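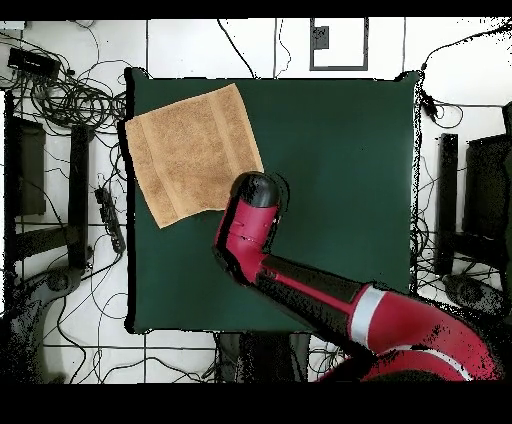

Tan terry towel on a green table cover.

Elley Linen Standards Working Group
Minutes of the regular meeting, May 15, 2019

Present: delegates from Wirkis, Sandberg and the Ilatden laundry site. Apologies were received from the Elley stores office.

1. Minutes of the previous meeting
Approved with one correction. Under item 4, "hand towel" should read "bath towel."

2. Shrinkage after laundering
Wirkis presented results for the current bath towel grade. Samples were measured flat before washing and again after 5 and 20 cycles. Lengthwise shrinkage was within the limit at both points. Crosswise shrinkage was within the limit at 5 cycles and over it at 20 on samples from one roll. The border band shrank less than the terry next to it, which produced puckering along the side hems. Wirkis will repeat the test on a second roll from the same lot.

Sandberg asked whether samples had been conditioned before measurement. Wirkis confirmed that they had been left overnight in the test room, but humidity was not logged. It will be logged in the repeat test.

3. Rejects at Ilatden
Ilatden reported 679 towels withdrawn from service since December. Of these, 89 were withdrawn for pulled loops and the remainder for stains, torn hems or thinning. The site currently records one cause per towel, so combined faults are not visible in the figures. It was agreed to add a second cause field to the withdrawal sheet.

There was discussion of whether stained towels should be rewashed once before withdrawal. Sandberg is in favor. Ilatden noted that the rewash load would have to run outside the normal schedule. No decision was made; the item is carried forward.

4. Specification draft
Section 2 (weight and absorbency) was accepted as circulated. Section 3 (hems and borders) was returned for rewording. The tolerance on border width is given in two different units and must be stated in one. Section 4 was not discussed.

5. Actions
Wirkis: repeat shrinkage test, with humidity log.
Ilatden: revise withdrawal sheet and circulate it.
Sandberg: reword section 3 and estimate the cost of a single rewash.

6. Other business
The sample cabinet at Elley needs new labels. Stores will be asked to supply them.

The date of the next meeting will be set once the repeat test results are available.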